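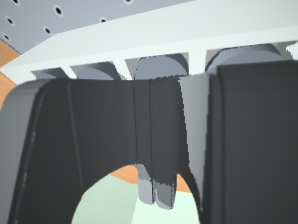
Monday, November 9, 2020
By Mohsin Bugti
Search this site

Malik has baked sourdough in Mundberg for nine years and still gets giddy about rye. "You can smell it change colour!" he tells me, already reaching for the starter.

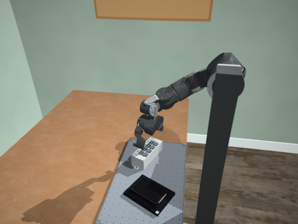 His favourite loaf is the Pekow, a dense, malty thing proved for two days. He'd love a whole shop of it, fitted out plainly: a light brown wooden table, a wooden floor, bread everywhere. "Three loaves a customer, minimum," he laughs.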